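Workshop tips: home arm build, getting the sim and the wrist sorted

Posted February 14, 2018

Quick ones from the shed this week, before I forget them. Emil Fuchs and I are still on the arm. Wrist is done, base isn't.

Print the fingers flat, not standing up. Ours split on the layer lines twice. Sand the inner faces with a bit of 240 grit on a flat block, don't round the edges.

Cable ties: leave them loose untill the wrist has been through full travel both ways. Then snug, then trim. Cut ends flush or you'll bleed.

Run every move in the simulated house before you plug the real arm in. Costs you nothing but an evening. Wrist view on, always.

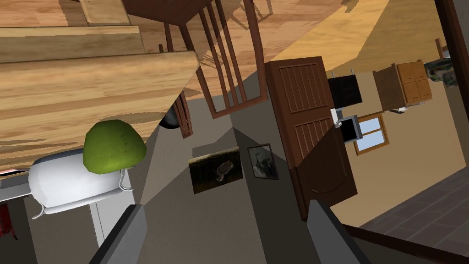 Roll limits next. Set them in software AND put a hard stop on the joint, a bolt and a rubber washer will do. Urs Haslinger skipped the bolt on his and wound the encoder lead right round the shaft. New lead, new connector, whole Saturday gone.

Horizon all over the place on the wrist view? Check which way up you've told it the mount is. Ninety degrees off is easy to do. Write "UP" on the bracket in paint marker, same colour as the base.

Wieser supply is fine on the bench but label the plug. 70 cents of masking tape.

Save your joint angles to a text file with the date in the name. I had one called final and one called final2, and gess which was the good one.

Mirrors: leave them in the model if your real room has one. Drive past slowly with the gripper open and check what your depth numbers do at the glass. Ours needed a keep-out zone.

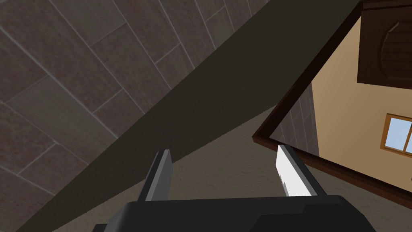
Wrist view in the sim, fingers open, mirror off to the right.

Grease for the wrist bearing, a dab only. Wipe what squeezes out.

Base plate in April, if the aluminium turns up.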